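Ticket 403 - Left hand fails to release package at plate, intermittent
Site: Karnville test room
Reported by: Inna Stetsiuk
Assigned to: Despina Michailidis
Priority: Medium, raised to High
Status: Closed, one follow-up open

Summary

On the place-to-plate task the left hand sometimes reports "open" while the fingers are still closed on the package. The arm then starts its retreat move and carries the package away from the plate. On two runs the package was dropped on the table. On one run the left forearm swung inward and touched the raised right hand, which was parked at the plate. The torque limit stopped both arms. No damage found.

Setup

Two-arm unit, Brukden controller, Benow hands left and right. Task script is Kashyap place-to-plate, stock version with our table heights. Right hand holds a fixed park pose next to the plate and takes no part in the placing.

Log

09:10 - Stetsiuk. Ran a block of 30 cycles with the small boxed package. Release failed on cycles 4, 11, 12 and 26. Controller showed hand state OPEN every time. Error 279 (position deviation, left index) was logged on cycle 12 only.

09:50 - Michailidis. Please do not run further cycles with the right arm in the park pose until the contact on cycle 26 is explained. Move the right arm to the home pose for any motion test. Keep the e-stop in hand.

10:15 - Stetsiuk. Right arm homed. Opened and closed the left hand by command with nothing in it. All fingers moved through full range. No error.

10:40 - Stetsiuk. Repeated with a package in the hand and the arm held still. Opened correctly each time. The fault does not appear with the forearm stationary.

11:20 - Michailidis. That points at the cable or at timing. Two checks:

1. Flex the left hand cable by hand at the wrist exit and at the bend along the forearm, with the hand held open. Watch the finger position readout.
2. Pull the raw command log for cycle 12 and compare the time stamps for OPEN sent, OPEN confirmed and retreat start.

11:55 - Stetsiuk. Check 1 done. Readout steady at the wrist exit. At the bend the index value jumps and comes back. Reseated the connector there and the jump is gone. Went back to the park pose with motion disabled for reference views of the cable runs and hand positions.
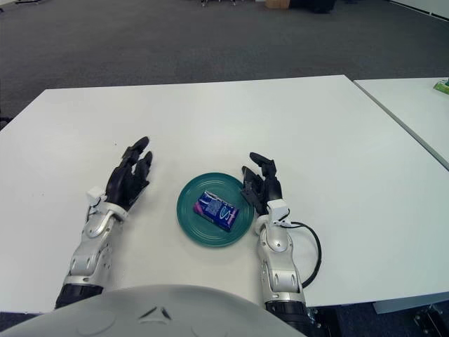
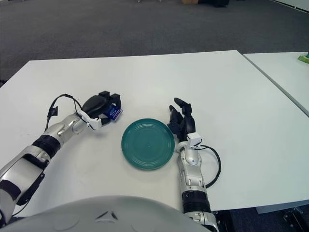 Findings

a) Loose connector on the left hand cable. When the forearm moved, the index position signal dropped out and the controller kept the last good value. This explains error 279. It does not explain the other three cycles, where no deviation was logged.

b) Timing. On cycle 12 the retreat started 304 ms after OPEN was sent. OPEN confirmed came back from the command buffer and not from the finger positions. The script was accepting its own command as proof that the hand had opened. Logs for 4, 11 and 26 show the same pattern.

c) Right arm park pose. The pose leaves too little room if the left arm retreats with a package still in the fingers. The collision model uses the empty hand outline only.

Actions

13:30 - Michailidis. Script changed. Retreat now waits for measured finger position on all fingers, with a timeout. On timeout the arm holds position and asks for operator input. It does not retry by itself.

13:45 - Michailidis. Carried package added to the left hand collision outline from grasp until measured open.

14:20 - Stetsiuk. Ran 30 cycles at reduced speed with the right arm at home. No failed release. Ran 30 more at normal speed with the right arm back in the park pose. One timeout on cycle 17 - arm held as intended, index finger slow to open. Released on operator command. No contact.

14:50 - Michailidis. Accepted. The slow index finger is a separate matter and should go to Benow with the position trace attached. Until they reply, check the left hand connector before each session and log any timeout under this ticket number.

15:05 - Stetsiuk. Trace sent. Right hand cable checked along its full loop for the same fault, readout steady. Spare connector ordered for the left side.

Open item: park pose for the right arm to be moved further from the plate in the next script release. Owner: Michailidis.

Contact: Karnville service desk, extension 304 | Copyright Brukden Service Records | Back to top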